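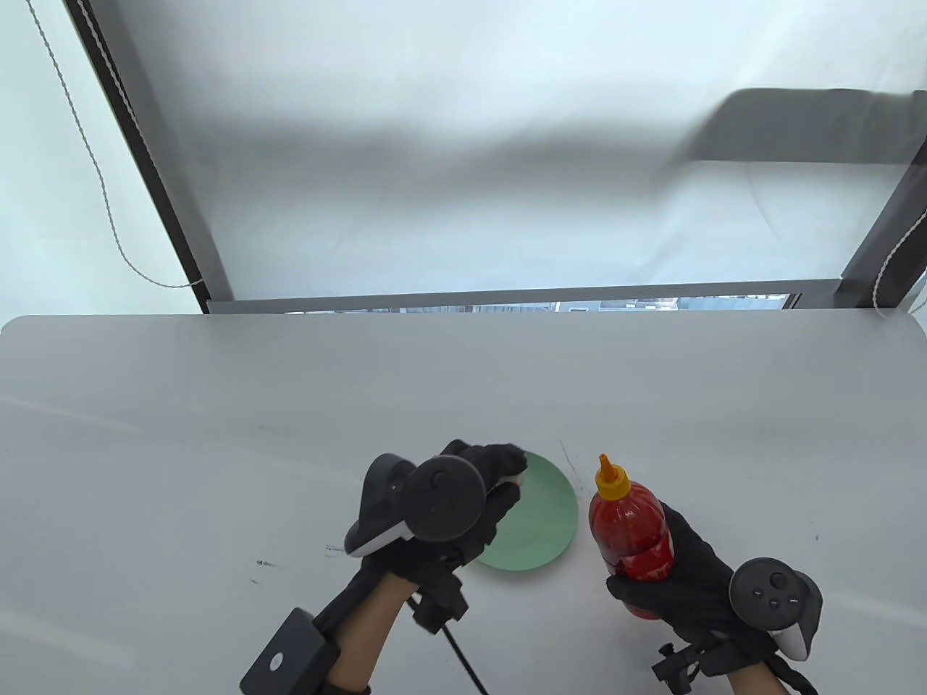

4. Fitting and setting up the roller shade

The Numorlow shade comes in two fabrics, light-filtering and blackout. Read this section through before you drill, and decide which fabric goes on which window. Light-filtering fabric is the usual choice for a window behind a table where people eat or prepare food. With a translucent white shade over a large window, a plate and a sauce bottle on the table are still easy to see by daylight. Blackout fabric is meant for bedrooms. The steps are the same for both.

4.1 Before you start

Check that the box holds the roller with fabric attached, two end brackets, the bead chain, the chain safety clip and the screw pack. Shades wider than 60 inches also come with a center support, packed inside the cardboard tube. It is easy to miss, so look in the tube before you throw it out.

You will need a tape measure, a pencil, a level, a drill, a Phillips screwdriver and a step stool. The screws in the pack are for wood. For drywall, plaster or masonry, buy anchors to suit the wall.

4.2 Measuring

1. Decide between an inside mount (within the window recess) and an outside mount (on the wall or trim above).

2. For an inside mount, measure the width of the recess at the top, middle and bottom. Write down the smallest figure. Do not take anything off it. The factory makes the deduction.

3. For an outside mount, measure the width you want the fabric to cover. Add two inches on each side if you want less light at the edges.

4. Measure the height on the left and on the right and use the larger figure.

5. Compare your figures with the label on the end of the box. The widest shade in this range is 93 inches. The longest drop on the standard roller is 66 inches.

Note: The fabric is always a little narrower than the roller. A gap of light down each side is normal and is wider on the chain side.

4.3 Fitting the brackets

1. Hold the first bracket in place and mark the screw holes with a pencil. On an inside mount, keep the bracket at least half an inch back from the front of the recess.

2. Mark the second bracket the same way, then lay the level across the two sets of marks. If the top of the recess is out of level, follow the level and pack the low bracket with the plastic shims.

3. Drill pilot holes and drive the screws until snug. Do not use an impact driver. It will crack the bracket cover.

4. If your shade has a center support, fit it midway between the end brackets.

Caution: Check for wiring before drilling above a window. In older houses the cable to an outside light often runs through the header.

4.4 Hanging the shade

1. Push the chain end of the roller into its bracket with the chain hanging straight down.

2. Press in the spring pin at the other end, lift the roller into line and let the pin go. It should click.

3. Tug down gently on both ends of the roller. If either one moves, take the roller down and start again from step 1.

4. Lower the shade fully and raise it again. The fabric should roll up evenly on both sides.

If the fabric creeps to one side, lower it all the way and stick a short piece of masking tape to the bare roller on the side it needs to move toward. One layer is usually enough. Raise the shade and check before adding another.

4.5 Chain safety clip

Warning: Young children can strangle in a looped chain. The clip must be fitted, including in homes where no children live.

1. Pass the chain through the clip and pull the clip down until the chain is taut but still runs freely.

2. Screw the clip to the wall or to the side of the recess. Do not leave it hanging.

3. Move cribs, beds and other furniture a child could climb well away from the window.

4.6 Setting the stops

The upper and lower stops are set at the factory. To change the lower stop, bring the shade to the height you want, slide the stop bead up to the bracket and squeeze it shut with pliers. Leave at least 18 inches of chain below the bracket on the short side, or the shade will be hard to reach when raised.

4.7 Care

Dust the fabric with a soft brush or a vacuum on low. Food splashes should be dabbed with a damp cloth and mild soap - do not rub, as the coating can wear through. Let the shade dry fully lowered.

Spare brackets, clips and chain are sold through Gorance. Have the number from the box label ready when you order.

Section revised December 2024 by Chanida Saengthong. Replaces the August sheet.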